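New house rules for simulated robot tests, and why I kind of like them

Posted 14 April 2025

So the Dranonach working group finally put out its rules for simulated gripper tests, and I've read the whole thing twice now (once on the train, once with coffee and a pencil). It runs to 65 pages, which sounds worse than it is. A good chunk of that is forms. The rest is plain, readable guidance on what you have to write down when you test a robot in a simulator and then want somebody else to trust the result.

If you haven't been following along, Dranonach is the little association that a bunch of small automation shops set up to agree on things before their customers forced them to. They don't certify anybody and they can't fine anybody. But 80 member shops have signed on, and a few of the bigger buyers have started asking for Dranonach paperwork in their bids, so when the group writes a rule it tends to stick.

The headline change is the scene sheet. From November on, any member who hands over a simulated test result has to hand over a one-page sheet with it. The sheet says what the scene was built from, what the robot could see, where the lights were, what surfaces were in there and what numbers were used for friction and contact. You also have to say which of those numbers were measured on real hardware and which ones were picked because they looked about right. I love that second part. I have sat through so many demos where I asked where the friction value came from and got a shrug.

I called Femke Verschueren, who chaired the drafting, and she was in a great mood. "People were sending us beautiful results with no scene attached," she told me. "You'd get a success rate and a nice video and that was it. You couldn't rebuild it if you wanted to."

They did try to rebuild a few, by the way! The group collected 575 test reports from members and went through them looking for the basics. Femke says plenty of the reports were perfectly good work with lousy notes. Someone knew which version of the gripper model was loaded that day, and that someone had since moved on to another job, and so the information was gone.

The second big item is the empty run. Before you put a single part in front of the gripper, you have to run the scene with nothing to pick up. Fingers open, fingers closed, arm through its full path, and save the log. It's a boring requirement and I can already hear the complaints, but Domingo Henríquez at Sekon (they build packing cells, mostly for food) says his team has worked this way for ages and it catches dumb stuff early. Collision shapes that don't match the visible shapes, fingers that touch each other a hair before they should, a camera mounted where it can't see the fingertips.

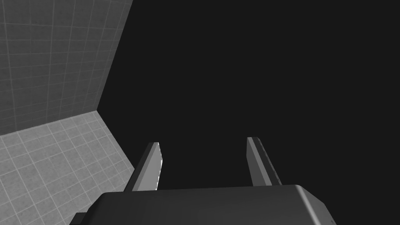

Domingo's favorite story is about a finger model that had been scaled wrong in one direction only. It looked fine in every picture they took. It picked up boxes all day long in the simulator, and then the first real box slid right out. The empty run would have flagged it, he says, because the closing distance in the log was off from the data sheet. They lost most of a week on that one.

Then there's the part about backgrounds, which I didn't expect to find interesting and did. The rules say you can test in a bare scene as long as you say so. Plenty of us do our early work with a floor, maybe a wall, and then a whole lot of nothing behind it, and that's fine for checking geometry. What you can't do anymore is report a vision result from a bare scene as if it tells a buyer how the thing will behave in a crowded plant. If the camera is part of what you're testing, you need at least 3 different surroundings and you have to report each one on its own line. No averaging them into one happy number.

I asked Manolis Theodorakopoulos about that, since his shop does a lot of vision work, and he's less thrilled. He thinks three is kind of arbitrary. He'd have liked the group to ask for surroundings that look like the actual customer site, however many that takes, and he worries that people will make three cheap variations of the same room and call it a day. I think he has a point. The draft has a sentence saying the surroundings should "differ in ways that matter to the task," and you could drive a truck through that. Femke says they'll tighten it when they've seen a year's worth of sheets.

He also brought up gray. A lot of simulator scenes start out in gray, gray floor and gray robot, and a vision system that does well there may have learned something pretty silly about contrast. The new rules don't ban plain scenes (phew, I use them all the time), but the sheet has a box for surface colors and textures, and the reviewer's guide says to ask questions if everything in the box reads the same.

A few smaller things that I marked in pencil as I went:

Every finger model needs a name and a version, and that includes the ones you tweaked yourself at eleven at night. If you add teeth or ridges to a gripping edge, you have to say whether they're real geometry that takes part in contact or just something for the eye. This comes up more than you'd think, and it changes the grip results a lot.

Camera position goes on the sheet too, as numbers, along with what the camera is attached to. A wrist camera and a camera on a stand give you very different trouble, and the old reports often just said "camera."

Failed runs stay in the log. You can explain them, you can sort them, but you can't take them out. There's a separate page for runs that stopped because the simulator itself crashed, and those don't count for or against you.

Anyone checking your results has to be able to open the scene without buying something first. This one made some noise in the comment period. Durrani, the software people, wanted an exception for members who use their paid tools, and what they got was a compromise – you can hand over a recorded run and the full settings in place of a scene file, as long as the reviewer agrees to it in writing.

Now, what does it all cost? Iason Vrettos runs Rudovora, which is tiny, and he tried the whole process on an old bin-picking project to see. He told me the first sheet was a pain, mainly because he had to dig through old folders to find out what he'd done. The second one went a lot faster. He has since set up his project template so the scene settings print out by themselves, and now he mostly has to check them and sign. He offered to share the template with any member who asks, so go ask him!

The one person I talked to who thinks the rules don't go far enough is Evdokia Sarantis. She reviews bids on the buyer side, and she'd like a required real-world spot check, even a small one, next to every simulated result. "I don't need a hundred real picks," she said. "I need enough to know the simulator and the machine are talking about the same gripper." The group talked about it and left it as a recommendation this time around. The shops that build one-off cells don't always have the hardware in the building when they bid, and a hard rule would have shut them out. Evdokia gets that, she just doesn't like it much, and she told me she'll be giving extra weight to bids that include a check on real hardware.

Me, I'm mostly happy. I've filled in a practice sheet for the gripper cell I'm setting up right now, and I found two values I couldn't account for, both of them copied over from an older project of mine. One was the contact stiffness at the fingertips. The other was a damping number that I'm pretty sure I made up. I've got both on my list to measure before I write anything down for a customer.

The rules are open for comment from members until the end of the summer, and the sheet becomes required in November. If you want to try it early, the blank form is at the back of the document, right after the glossary, and the group is taking filled-in practice sheets now and sending back notes. Femke asks that you put the word "practice" in the file name so they don't end up in the wrong pile.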